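Kira two-finger gripper, trial page
Lovico Varnevska - equipment for simulation and test work

The Kira is a parallel gripper with two fingers for light arms. Before a customer buys the real one, we give the model of it for the simulator, so you can try it on your own tasks and compare it with what you have now. The model has the same finger shape, the same stroke and the same speed limits as the product. The fingers are drawn as plain gray plates with beveled inner faces, and in the wrist camera view you always see where they end.

For small round parts we recommend to grip at the widest section. A knob with a narrow neck can be taken also by the neck, but then the cap may tilt when the arm turns. In our trial we made 300 grips on simple shapes, at three settings of force. 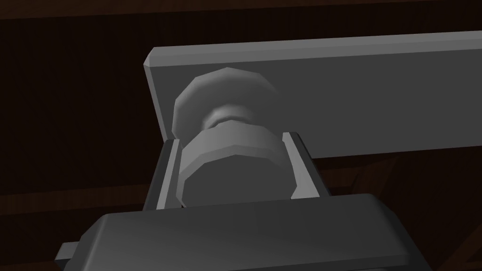
The force setting is changed in the controller, from 1 to 30 newtons. For most household tasks 18 is enough. If you use the older Wogan controller, please update it first, as the first version did not keep the setting after restart. Customers who bought it before August can ask for the update free of charge.

The wrist camera is mounted low behind the fingers. It shows well what is between them, less well what is far to the side. When the arm goes near to walls or furniture, a large part of the view becomes one flat color, and you should plan for this.

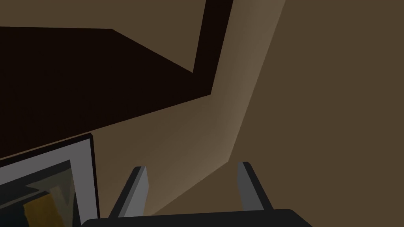 Varnevska, Friday, October 30, 2026

Results of the house test are now added to this page. We compared the Kira with the Wogan ribbed gripper in the same simulated rooms and with the same controller. The Wogan holds smooth things a little better. The Kira is narrower and goes more easily into tight places - this was the main difference for us.

Approach with open fingers is the default. You can choose half open, which saves nearly a second for each grip.

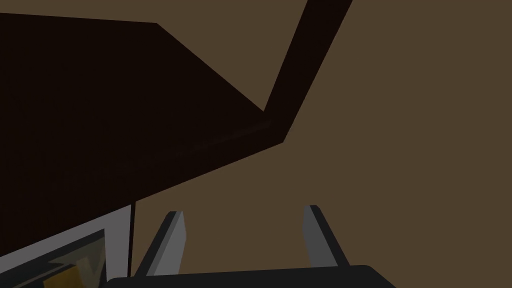 Door handles were the most difficult part of the test. A small lever needs a straight approach and a slow closing, and the base must stand at the correct distance. We made 41 attempts for each gripper and we will send the full table by request.
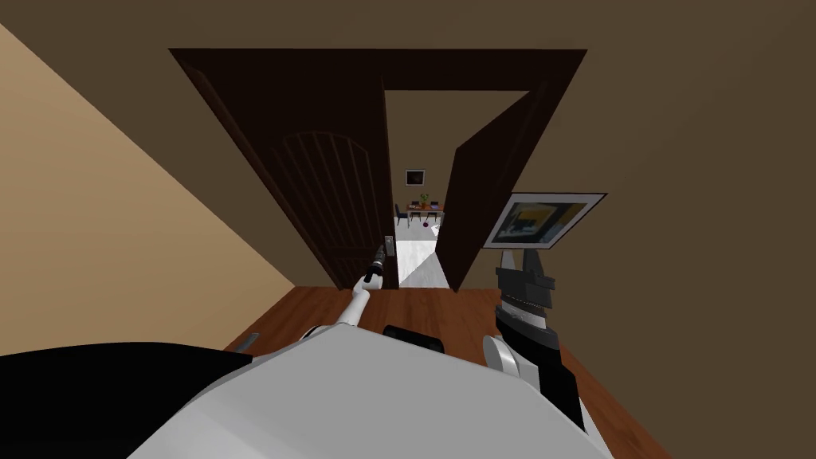 Both grippers fit the same flange, and on a robot with two arms you can mount a different one on each side. The set includes the gripper, cable, four screws and the simulator model. Spare fingers are sold in pairs. For price and delivery time please write to Lovico and tell us which arm you use.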